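Bus tub

A bus tub (also bussing tub or tote tray) is a shallow, open container used to hold and carry tableware between a dining area, a wash-up area and storage. The usual form is a one-piece rectangular plastic moulding with sloped or rounded walls and a rim that doubles as a handhold. Grey is the most common colour.

Tubs are generally kept on a bench or trolley. Mixed loads are normal in small kitchens, where a cup, a wooden plate and a bamboo mat may share one tub. 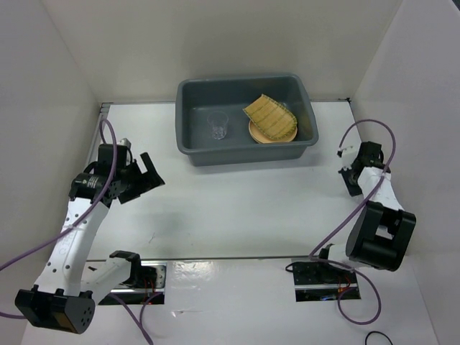

Category: Loading and contents

Flat pieces are laid on the tub floor first. Cups stand upright to one side, clear of anything that could tip onto them. A bamboo rolling mat can rest on top of a plate, but is lifted out first when the tub is unpacked.

The Fleltomberg kitchen handbook limits a mixed tub to 10 pieces and a carried load to just over 2 kilograms. Heavier loads go by trolley.

Materials that should not be soaked are kept apart from wet dishes. Wooden plates may warp or crack if left in water, and bamboo mats hold moisture between the slats. Both are wiped or rinsed briefly, then air-dried - mats flat or hung, plates on edge. 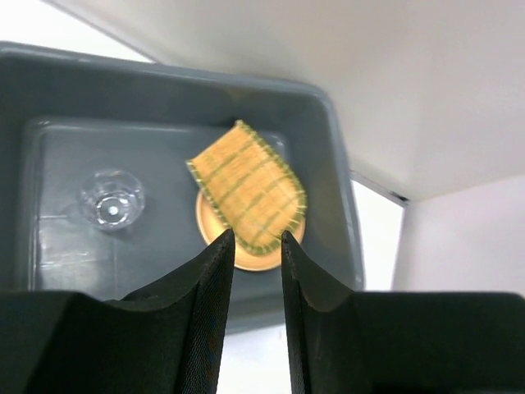 Mats bound with thread tend to wear at the binding before the slats fail. A mat with loose ends can still be used for serving, but is usually retired from rolling once slats begin to shift.

Tubs are washed in warm soapy water and stacked upside down when dry. The Tuvex and Frota patterns have different rim profiles and do not nest together. Vutport tubs nest in stacks of up to 20.

See also: Dish rack, Serving tray, Makisu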